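Print this page | E-mail this page

Halvorsen Furnished Rentals
Room Inspection Checklist: Bed, Mattress and Floor (Unit 23)
Last updated: September
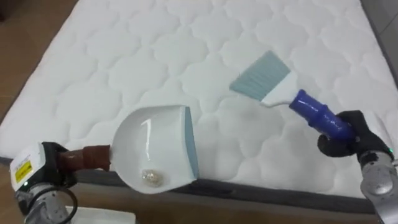
Item 4, mattress top, with dustpan and hand brush.

Inspector: Priya Delacroix
Second check: Haruto Kamata
Reason for inspection: change of tenant
Start time: 10:40 a.m., Saturday

Ratings: OK = acceptable. R = remark, see comment. X = correct before handover. N/A = not applicable.

SECTION A. ACCESS AND LIGHTING

1. Door opens fully without striking the bed. OK
Comment: Stop is tight. No marks on the wall behind.

2. Ceiling light and bedside outlet working. R
Comment: Outlet tested and live. Cover plate has a hairline crack at the lower screw. Not a hazard at present. Replace at next maintenance visit.

SECTION B. MATTRESS

3. All bedding and protector removed before inspection. OK
Comment: Protector bagged and sent to laundry. Tenant's own sheets were taken at move-out.

4. Top surface free of debris. X, corrected to OK
Comment: Small glittery scraps, similar to foil, collected with the hand brush and dustpan. The top is quilted in rounded puffed panels, and small pieces lodge in the stitched seams between them. Brush along the seam first, then across the panel. Keep the rubber lip of the dustpan flat on the fabric. Do not drag the pan; the lip will catch on the stitching.

5. Top surface free of stains. OK
Comment: Checked under ceiling light and again with a hand lamp held low. White fabric, so marks are easy to find. None recorded.

6. Quilting intact, no open stitches. R
Comment: One pulled thread at the head end, 40 mm long. Trimmed, not pulled. Seam is holding. H.K. asks that it be looked at again at the next change of tenant.

7. Side border secure and clean. OK
Comment: Dark gray border. Lint shows on it more than on the top. Went over with a damp cloth, one side at a time, and left to air before the new protector was fitted.

8. No sign of insects in seams, piping or at corners. OK
Comment: All four corners lifted and checked by hand lamp. Nothing found. Report any doubt to Recep Saraç the same day and leave the room closed.

9. Mattress level, no sagging. OK
Comment: Straightedge laid head to foot and side to side. Within the limit on the supplier sheet.

10. Mattress label legible. R
Comment: Label is present but faded. Inventory number 1044 copied by hand to the file.

SECTION C. FLOOR AND SURROUNDINGS

11. Floor around mattress swept. OK
Comment: Light brown wood floor. Sweep after the mattress, never before. Anything that comes off the edge of the bed ends up here and the floor has to be done twice. This happened in two units last month.

12. Floor boards sound, no splinters or raised edges. OK
Comment: One board near the window moves slightly under load. No raised edge. Monitor.

13. Wall behind headboard position free of scuffs. R
Comment: Light scuffing at pillow height. Wiped down. Touch-up paint is on order from Custby.

14. Window lock and screen. OK

SECTION D. TOOLS USED

15. Hand brush in serviceable condition. OK
Comment: Blue handle, white head. Use this brush for bedding only. Brushes used on floors or in bathrooms are not to be used on a mattress under any circumstances.

16. Dustpan clean, lip undamaged. OK
Comment: White pan, light blue-gray lip, wrapped handle. Check the wrap for loose ends before each use, as an adhesive edge will pick up lint and put it back on the fabric. Empty the pan before moving to the next room. Glitter carries from unit to unit.

17. Vacuum with upholstery head available. X
Comment: Head missing from closet. Severino Escobar to replace. Until then, use brush and pan on all mattress tops and note it under item 4.

OPEN ACTIONS

Item 2: cover plate. Maintenance.
Item 13: paint. P. Delacroix.
Item 17: upholstery head. S. Escobar, before next inspection.

Unit released for handover at 11:25 a.m., with remarks. New protector to be fitted by the evening shift.

Questions about this checklist go to the housing desk, extension 200.

Print this page | E-mail this page

This site uses cookies to remember your settings. By continuing to browse you accept our use of cookies.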